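3.2 Table contents and layout

All sessions used the same cream-colored table, placed in front of a large window. Small household and office items were kept along the far side so that the middle stayed free for the task at hand. The Turard item list has 35 entries, from bowls and cups to markers and cables, and seven of them were swapped each Wednesday. Bags were the hardest entries to sort, as their outline changes with what they hold. We logged 839 layouts in total.

Figure 4. Table during a session, with a pink bowl, two pale yellow cups in a white holder and a blue network cable.
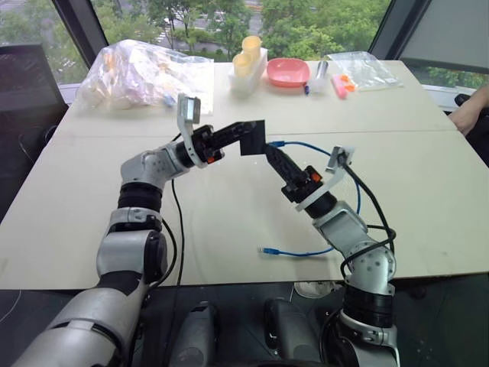 Cables were listed by connector type and color. Length was left out of the list, because a looped cable is difficult to measure without moving it.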